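Two-arm student project: top board comes out of the tray crooked, how to fix?
Posted in Student Robotics by starata_build, 2022-11-17

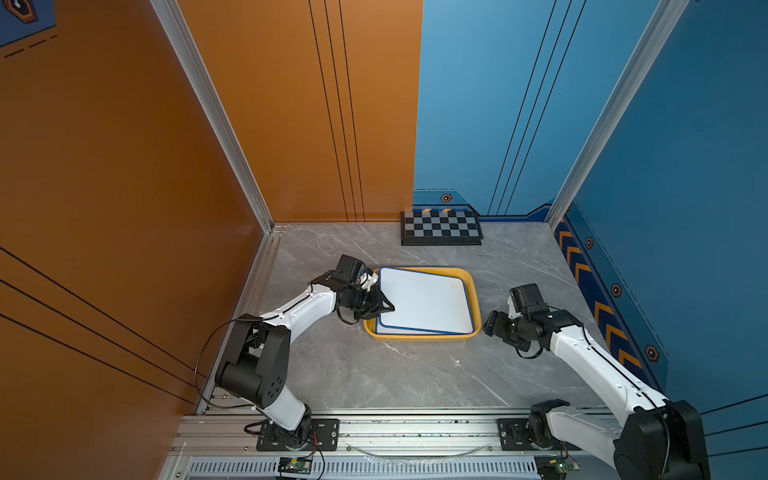 What we try to do

Our club prepares a task for the school robotics day. Two boards lie in the yellow tray, one on top of the other, and the arms must take the top one and put it down flat beside the tray. The left gripper takes the upper-left corner and the right one waits, open, beside the tray. In our log we have 42 runs and in 24 of them the top board turned and got stuck on the tray wall. We use the wrist cameras to find the corner. Should we change the grip, or write a better program for the second arm? I would favour the program, but my teammates want new fingers.

grulley77
Change the order first. If you hold one corner only, the board will turn around this corner, it is normal physics. Bring the right gripper to the opposite edge before the left one lifts -- even a light touch is enough. In our class at Zamberg we made both arms wait for the same signal, then lift together, slowly. We did not need new fingers.
Check also your calibration. When we moved an arm base in July and did not repeat it with the checkerboard, all our grips were wrong by the width of a finger.

alipour_lab
buy softer finger pads, solved for us

tray_and_error
I agree with the first reply, but be careful with the right side. Your top board is already near the right wall of the tray, so there is little room for a finger to go in. I would push the board a little to the left with the closed gripper, open, and then take it. It costs some seconds in each run. Also colour the edges differently if the rules allow it. Both your boards have blue edges, and our program often chose the lower one by mistake.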